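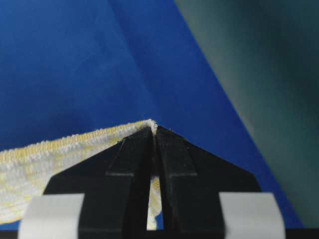 Service Automation, Unit 7: Cloth Handling and the State of Domestic Chores
Course handout. Read before the July practical.

1. Scope

This unit deals with laundry work after the dryer: separating, spreading, folding and stacking. Washing and drying have been done by machine for decades and are not covered. The question for the unit is whether a general-purpose arm can take over what is left, at a speed and cost that a household or a small laundry would accept. The short answer is no for households and partly for laundries. The notes set out why.

2. Why cloth is hard

A rigid part has six numbers describing where it is. Once those are known, a grasp can be looked up. A towel has no such short description. Its shape depends on how it was dropped, how stiff the fibre is, how much water it holds and what it is resting on. Most of it is hidden inside its own folds.

Three consequences matter for design.

(a) The state must be estimated from partial views. A camera at the wrist sees the area near the fingertips well and very little else. A fixed overhead camera sees the outline and misses the layers.

(b) The model of motion is poor. Lifting one point moves all the others, and simulation of this is either slow or wrong. Thick looped cloth behaves differently from thin sheeting, and parameters tuned on one do not carry over.

(c) Errors add up. A corner missed by two centimetres at the first fold becomes a visible step at the third.

3. Corner grasping

Nearly all folding methods begin by finding a corner. Two adjacent corners held apart bring a rectangular cloth close to a known shape, and the rest of the job can then be planned.

With a parallel two-finger gripper, the usual failures are as follows.

Double pick. The fingers close on two layers, so the cloth lifts already folded.
False corner. A fold in the middle of the cloth has the same outline as a true corner. The hem is the best cue: a true corner has hem on both sides.
Shallow pinch. Only the outer loops are held. The cloth lifts, then slips as its weight comes on.
Overgrip. Too much cloth is taken up, and the bunched part spoils the edge of the fold.

Terry towelling is forgiving in friction and unforgiving in bulk. A pinch at the tips with a small tuft standing proud is normally acceptable. Judge the grasp by what happens under load, and do not mark it as a success from the closing position alone.

4. The Lamthorpe trial

The Lamthorpe trial, run by Kwok-wai Tu, used a single arm and a mixed basket of hand towels and bath towels. There were 1489 corner grasp attempts, of which 1401 ended with the cloth held clear of the table. Of the remainder, most were shallow pinches on hems that had curled in the dryer.

A grasp rate of this order looks good until it is placed in a sequence. If the job needs seven grasps and each succeeds independently at 94 per cent, the whole sequence runs without a fault about 65 per cent of the time. Recovery from faults therefore decides the useful output more than the first attempt does.

Median time per folded bath towel was 139 seconds. A practised person takes well under ten.

5. Household against shop floor

Commercial laundries already use the Tolentino line and similar feeders. These need an operator to present the corners to the clips; the machine spreads, folds and stacks. The human task that survives is the corner search described in section 3. An arm that did only this, on one type of towel, would have a clear buyer.

The home is a worse case. Loads are small and mixed, the lighting changes, and there is no fixed table. Ginordale withdrew its cabinet folder after home testing because users had to clip each item in by hand, which took as long as folding it. The Skoneo arm avoids clips but needs a cleared surface and rejects socks and fitted sheets.

Unattended running is the test to apply to any claim. Ask how many items were processed between human interventions, and who sorted the basket.

6. Preparation for the practical

Bring closed shoes and tie back long hair. Each pair will run twenty corner grasps from a crumpled start and classify every failure under the headings in section 3. Use the words given there; free-text labels could not be compared last year.

Before attending, work out how the figure in section 4 changes if each grasp may be retried once. State any assumption about independence, and say whether you believe it for a curled hem.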